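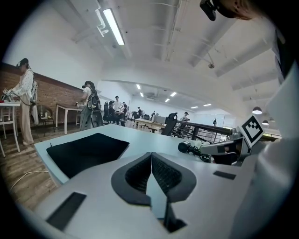 Cables. That's my whole week. I gave myself until Friday to sort out every cord I own before the move to Tovham and I am nowhere near done. Started with the small stuff, the black ones with a little round thing on one end that I never remember buying. The coil on the pale table, next to the flat black fabric pad, is the kind I mean: coiled, the sort that slides over everything unless you put something soft under it. I've started sorting on a cloth at home too. So much less chasing.

System so far, such as it is. One shoebox for chargers, one for audio, one for no idea. The no idea box is winning. Johanna Trummer came over on Tuesday and pulled 14 cords out of it, and we figured out 2. Two! She thinks the rest should go. I said maybe in January.

Also bought a pack of those Strebel hook and loop ties, 200 in a roll, which seemed crazy until I'd used a third of them on teh first evening. Over, under, tie, done. Don't pull tight. I wrecked a good headphone cord that way last year and I'm still mad.

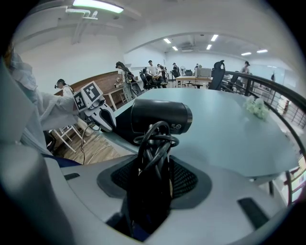 Longer ones are harder. If a cord already has its own curl I just let it go round the way it wants, a few loops on top of each other, and leave it plugged into whatever it belongs to. Seperating them is how I got the no idea box in the first place.

Still to do: the drawer under the printer, the bag in the car, the Grivent lamp with the plug that sparks (trash? probably trash). Labels too, if I can find the tape.

Ok, have to run, dinner's on. If anybody wants a bunch of old phone chargers, email me before Friday and they're yours.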